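Strazds Benine two-finger gripper with wrist camera: bench review

The Benine is sold as a bin-picking kit: gripper, wrist camera, controller and a license for the grasp planner. We ran it for most of September at our Cistham shop on small electrical parts, the class of work the brochure lists first.

Mounting took one afternoon. Hand-eye calibration has four steps and held through the whole trial. The planner accepts a part model or a set of taught grasps. We used taught grasps, picking on the metal body and keeping clear of the plunger and return spring. 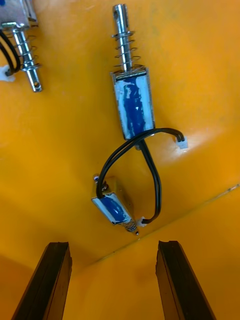 Push-pull solenoids in the orange bin, fingers open, not touching any part.

Over 3230 attempts the kit made 2163 clean single picks. Most of the remainder were tangles: the lead wires cross, a second unit comes up with the first, and the planner has no model of cable. Glare on glossy plastic also hurts. Bright patches cost detections on white connectors until we dimmed the overhead light. A matte liner would be a better fix.

The slim, squared-off fingertips get between close parts well. Force control is coarse at the low end, and the manual is thin on tuning it.

Mirorville, the distributor, answered support tickets within a day. Recommended for rigid parts. For anything with leads, budget for a separation step upstream.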